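Ticket 3304: headphones cutting out
Opened by: Kjell Lindholm, Sultarbridge office
Opened: September 1, 2023
Status: open, waiting on part

Problem: White over-ear pair loses the left side when the cable moves. Pink pair works but its coiled cable pulls the plug out if you lean back.

Log

Swapped both pairs onto the Ellis desk unit. White pair still drops the left channel after nearly 60 seconds. Pink pair fine, so the desk unit is OK.

Cleaned the plug on the white pair. No change. Bending the cable close to the plug brings the sound back, so I'm calling it a broken wire.

Taped the cable as a stopgap. Packing tape is too stiff for it, don't bother. 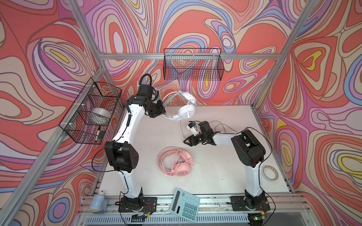
Asked Pimosico for a replacement cable, 145 cm if they have it. They're out until October. Stenosari has a shorter one but the plug is a different size.

Pink pair: told users to sit closer to the socket for now. Extension lead requested, stores item 13.

Please put the tape and marker back in the mesh basket when you're done. Will update when the cable turns up.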